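Open house at the Tendevero sidewalk robot lab, worth going? what do they show

thinking of taking my two kids to the Gralus open house in January. Flyer says "drive a delivery robot through a city" but a neighbor told me its all on a screen?? Anybody been. Do kids get a turn or just watch

hulmeside_dad

Went last time. Yes its simulated, they run the robot's view on a big screen and you steer. Starts at a crosswalk, you have to get up over the curb onto a plaza.
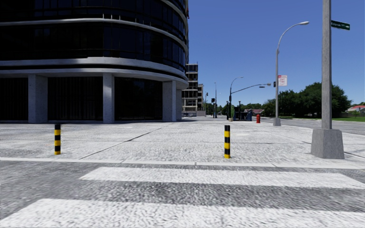 First stop, the plaza with the striped bollards

After that its sidewalk driving. My daughter got the stone paving part 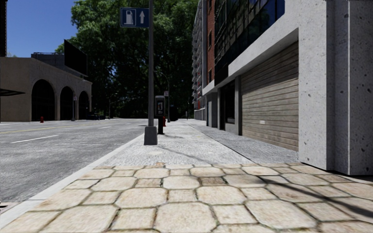
and she kept drifting toward the curb, staff were nice about it. Turns are short, more than 90 seconds if the line is small. Then they add people walking.

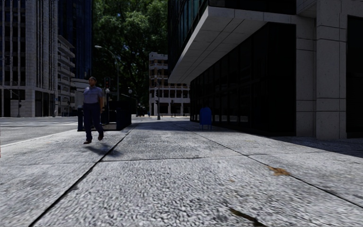 Pedestrian on the left, mailbox farther up

You're supposed to give him room. Mine did not. Sign in at the desk FIRST, door code was 2116 when we went, prob changed by now.

curbcut_kay

it was ok. loud. parking is bad, use the Ikach street lot

wendell_p

Agree with the first reply mostly. Adding a few things, on my phone so sorry. Last stretch has road work across the street, cones and barricades, they let the older kids do that one.

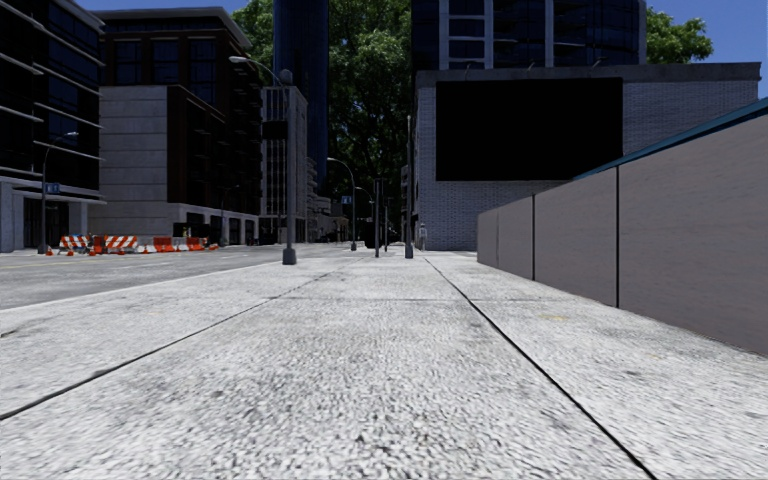

What to bring
- headphones for little ones
- snacks, vending machine ate my dollar
- the flyer, room 1113 is printed on the back and theres no sign in the hallway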